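Planano Neighbors > House & Kitchen > Tables and Counters

Pale rings on my kitchen table, can they be fixed without refinishing?
Posted 3/14/19 by Mahtab Safavi

Hello everyone, first time posting, so forgive me if I ramble. We bought a light wood kitchen table secondhand from a lovely couple over in Stostton (they threw in the chairs!), and I have babied it ever since. Well, my sister came to stay and set her mugs of tea straight down on it for a week, bless her, and now I have cloudy white rings at one end. They don't feel rough at all when I run my hand over them. My neighbor says to sand the whole top, but a shop in Fistmont quoted me $400 to refinish it and I would love to try something gentler first. Has anyone had luck with mayonnaise? I've also heard toothpaste and a warm iron, and I'm nervous about all three.

Tahmineh Parsa

Oh, I feel for you, Mahtab! White rings are usually the good kind to have. They mean the moisture is sitting up in the finish, and it's the dark ones that have gone down into the wood. So please put the sandpaper away for now.

I'd start with plain mayonnaise or petroleum jelly. Rub a little on, leave it overnight, and wipe it off with a soft cloth in the morning. My mother's table took two nights of this, and then I went over it with a bit of paste wax and you would have to know where to look. 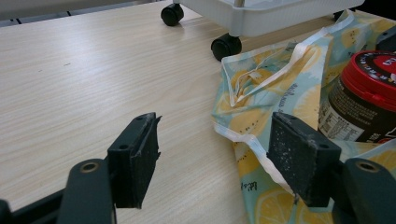
If that doesn't do it, the iron is next, on the lowest setting, no steam, with a clean cotton dish towel folded between the iron and the table. Touch it down for a few seconds, lift, look, and repeat. Don't wander off to answer the phone, which is how I came to own a tablecloth. And do try it somewhere hidden first, in case yours turns out to be a printed top and not solid wood, because heat can lift those.

I'd skip the toothpaste. It's gritty and can leave a dull patch.

oshima_dad

sand it. 3,000 grit wet and dry from the auto parts place, go light, then wax. did my desk, came out fine

Contact us | Copyright Planano Neighbors | Back to top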